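Switching to one grocery trip a week

November 26, 2021

We used to go to the store four or five times a week. It was never a big trip, just milk, or an onion, or something for dinner because we hadn't planned anything. In the summer I added up the receipts from one month and got a little over $800 for two people, which seemed like too much.

So now we go once, on Saturday morning, to the Frade on Hultetgate. I write the list the night before and we buy what is on it. If we run out of something on Wednesday, we go without until the weekend.

The first month was hard. I bought too much lettuce and not enough bread, and we ate a lot of eggs. After that I started keeping the old lists in a drawer, and they helped more than any of the meal planning apps I tried. We eat mostly the same 20 things anyway.

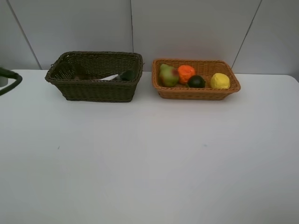

Bread is still the weak spot. A loaf lasts us until Tuesday, so I buy two and freeze one – sliced first, or it's useless on a weekday morning. Milk keeps fine for the week if it stays at the back of the fridge and not in the door.

The bill is lower, though prices keep going up and it's hard to compare. The bigger change is having the evenings free. December will be a test, with family here for most of two weeks, and I already expect to make an extra trip for potatoes.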